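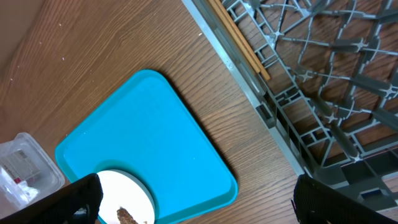
Bandeja turquesa y plato blanco, en la mesa de madera.

Septiembre, por la noche

He vuelto de la audiencia pública con dolor de espalda, porque las sillas del salón de Lestia son las mismas de hace años y no fueron pensadas para escuchar a nadie durante tanto tiempo. Quiero escribirlo todo hoy, antes de que se me mezclen las intervenciones. Sigo escribiendo este diario en español, como me propuse al volver de mis años en Valparaíso, y pido perdón a mí mismo por los errores, sobre todo por el subjuntivo, que en los asuntos de dinero público hace falta a cada momento.

La cuestión es la siguiente. El municipio quiere entregar la red de agua a la empresa Inham mediante una concesión de 14 años. La red seguiría siendo nuestra en el papel, pero Inham cobraría los recibos, decidiría qué tuberías se cambian y pagaría al municipio una suma al comienzo, que serviría para tapar el agujero del presupuesto. En el anuncio oficial se habla de «modernización de la gestión». La palabra «privatización» no aparece en ninguna página, y cuando alguien del público la dijo, el señor Voß levantó la mano como para parar el tráfico y corrigió: «colaboración».

Knut Voß estuvo muy tranquilo toda la tarde. Tiene una manera de hablar que me gustaría aprender, lenta y con las frases completas. Explicó que el municipio no puede endeudarse más y que las bombas de la parte alta son viejas, lo cual es verdad, yo lo sé mejor que él. Después dijo que Inham traería «disciplina de mercado». Apunté la expresión en el margen porque no comprendo qué mercado puede haber donde existe un solo grifo. Si mi panadero hace mal pan, voy al otro. Si el agua sale marrón, no puedo llamar a otra agua.

El informe que acompaña la propuesta lo ha escrito el despacho Heitmann. Lo leí entero durante los últimos días, con el diccionario de términos financieros al lado. Está bien presentado, con muchos gráficos en color, y compara nuestra red con la de otros municipios que no se nombran por confidencialidad. Lieselotte Baumgart preguntó hoy si Heitmann había trabajado antes para Inham. Hubo un silencio y luego Voß contestó que los contratos de los consultores con terceros no eran objeto de la audiencia. Ella insistió, muy educada: entonces, ¿de qué audiencia serían objeto? Algunas personas aplaudieron y el presidente pidió orden. La pregunta quedó sin respuesta y espero que conste así en el acta.

Me alegré de que fuera ella quien preguntara. Hemos discutido mucho en otras épocas, por ejemplo cuando se cerró la línea del autobús, y yo la tenía por una persona que se conforma pronto. Me equivoqué, o ella ha cambiado, o el agua le importa más que el autobús.

Mi intervención fue la quinta. Me habían dado tres minutos y los usé mal. Había preparado un texto sobre la cláusula 13, que es la que me quita el sueño, pero empecé con una introducción demasiado larga sobre el origen de la red y cuando llegué a la cláusula ya me avisaban con el timbre. La cláusula dice que, si el municipio aprueba en el futuro alguna norma que «altere el equilibrio económico» de la concesión, Inham tendrá derecho a una compensación. Es decir: si dentro de unos años un nuevo consejo decide que a una familia sin ingresos no se le puede cortar el agua, tendrá que pagar a la empresa por haberlo decidido. Yo puedo votar a quien quiera, y el que yo vote podrá aprobar lo que quiera, siempre que tenga con qué pagarlo. Esto lo habría querido decir con tales palabras. Lo que dije fue más confuso y con una cita que sobraba.

Ottmar Lenz me consoló en el pasillo. Dijo que se había entendido lo principal. Ottmar trabajó en la depuradora hasta jubilarse y conoce cada válvula de aquí a Fendska, pero no quiso hablar en público. Le pedí que lo hiciera en la próxima sesión, que contase lo de la avería del invierno, cuando los del turno pasaron la noche abriendo la calle y por la mañana había agua en todas las casas. ¿Quién vendrá a abrir la calle a esa hora con la nueva empresa? El informe de Heitmann dice «servicio de atención externalizado con respuesta en 10 horas laborables». Ottmar se rio al leerlo. Diez horas laborables, si la tubería revienta al anochecer, pueden ser casi dos días de calendario. Me prometió pensarlo.

Lo de Fendska merece párrafo propio. El manantial de Fendska no estaba en la primera versión de la propuesta y está en la segunda, en un anexo, como «instalación auxiliar». De auxiliar no tiene nada. De allí viene el agua de toda la parte alta, y los terrenos alrededor son comunales. Nassoro Ndung'u fue el que lo encontró, comparando los dos documentos línea por línea. Hoy lo expuso con una calma admirable, leyó los dos párrafos seguidos y preguntó quién había pedido el cambio y en qué reunión. El representante de Inham, que hasta entonces solo había tomado notas, dijo que se trataba de una «precisión técnica». Nassoro respondió que las precisiones técnicas suelen tener un autor. Y se sentó. Ojalá yo supiera terminar así mis intervenciones.

He pensado en el camino de vuelta por qué me irrita tanto esta forma de hacer las cosas. No soy enemigo de las empresas. Trabajé para una durante la mayor parte de mi vida y me trataron con decencia. Pero una empresa me vendía algo o me pagaba algo, y yo podía decir que no. Lo que se hace ahora es distinto: primero se dejan envejecer las bombas, año tras año, sin aprobar el gasto; después se muestra lo viejas que están; y por fin aparece quien ofrece arreglarlas a cambio de que le entreguemos los recibos. Los mismos que votaron contra la renovación presentan hoy la vejez de las bombas como argumento. Voß estaba en aquel consejo. Tengo guardado el recorte del periódico local, debo buscarlo en la caja gris.

También quiero ser justo. Finn Buschmann, que es el más joven del consejo y con quien yo contaba, habló a favor de la concesión, y lo hizo con razones. Dijo que sin el dinero del comienzo habrá que cerrar la piscina y quizá reducir el horario de la guardería, y que quienes protestamos no hemos presentado ningún número alternativo. Me dolió, porque en parte es cierto. Tenemos una carta con 650 firmas y no tenemos una hoja de cálculo. Después de la sesión me acerqué a él y le ofrecí que la hiciéramos juntos, con los datos de los recibos de los últimos años. Me miró con alguna desconfianza, pero no dijo que no. Me dijo que le escribiera.

Apunto las ideas que tengo para esa hoja, antes de que se me olviden:

Subir el recibo un poco ahora, con una tarifa menor para los primeros metros cúbicos, y guardar ese dinero en una cuenta separada, solo para bombas y tuberías.

Preguntar en el banco de la comarca por un préstamo con la garantía de los propios recibos. Si Inham puede pedir dinero prestado sobre nuestros recibos, no entiendo por qué nosotros no podríamos.

Hablar con los pueblos vecinos sobre un taller común. Ottmar dice que ya se prestan piezas entre ellos, sin papeles.

Preguntar cuánto ha cobrado Heitmann por el informe. Esta cifra no está en ninguna parte.

En casa cené tarde, pan con queso y el resto de la sopa, y escuché la radio sin enterarme de mucho. Hablaban de un ministerio que va a suprimir inspecciones para «aliviar a los productores». Es el mismo vocabulario en todas partes: alivio, agilidad, colaboración, precisión técnica. Cuando aprendí español tenía un cuaderno donde anotaba las palabras que me engañaban, las que se parecían a otras de mi lengua y querían decir otra cosa. Tendría que empezar uno nuevo, esta vez para las palabras que ya conozco.

Llamó Lieselotte cuando estaba fregando. Quería saber si el plazo para las alegaciones escritas cuenta desde hoy o desde la publicación del acta. No lo sabía. Lo miramos los dos, cada uno con su copia del reglamento, al teléfono, y parece que cuenta desde la publicación, pero el artículo está redactado de tal modo que se puede leer de las dos maneras. Decidimos actuar como si contara desde hoy. Ella escribirá la parte sobre Heitmann, Nassoro la del manantial, y yo la de la cláusula. Me ha pedido, con mucha delicadeza, que esta vez empiece por la cláusula y deje el origen de la red para el final, o para otra ocasión. Tiene razón.

No sé si servirá. En la sala éramos más los que estábamos en contra, pero en la sala no se vota. En el consejo, según las cuentas de Nassoro, faltan dos votos, y uno de ellos podría ser el de Finn si la hoja sale bien. El otro no sé de dónde podría venir.

Son las once y media y todavía me duele la espalda. Mañana: buscar el recorte en la caja gris, escribir a Finn antes del mediodía, devolver a Ottmar el plano de la parte alta y preguntarle otra vez, sin presionarlo, si querrá hablar. Y comprar tinta para la impresora, que las copias del anexo salieron casi grises y el párrafo de Fendska apenas se lee.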